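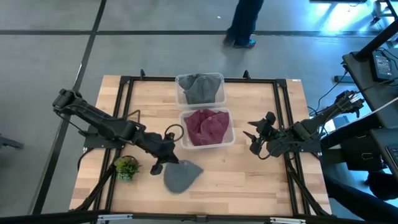 4. Checking a Latach policy before you report a number

The Latach paper gives a success rate for two-arm cloth sorting. Treat it as a claim until your own station has produced one. Ours came out lower, and the Galby scoring script was part of the reason.

4.1 Home both arms and wait for the Itham controller to report ready.

4.2 Load the checkpoint trained on 400 demonstrations. Do not use the one labeled "best" — it was picked on the same trials it was scored on.

4.3 Set the trial limit to 30 seconds and run 17 trials per garment. Lay the garment down differently each time.

4.4 Score by hand. A trial counts only if the garment ends fully inside the bin with both grippers open.

Note: Galby marks a success as soon as the gripper opens over a bin. A sleeve hanging over the rim still passes.

Caution: Keep hands out of the shared workspace while either arm is powered. The soft stop takes up to 2 seconds.

4.5 Save every run, including aborted ones. The Jireš baseline left these out, so its table cannot be compared with yours. If you must cite it, say so in the caption.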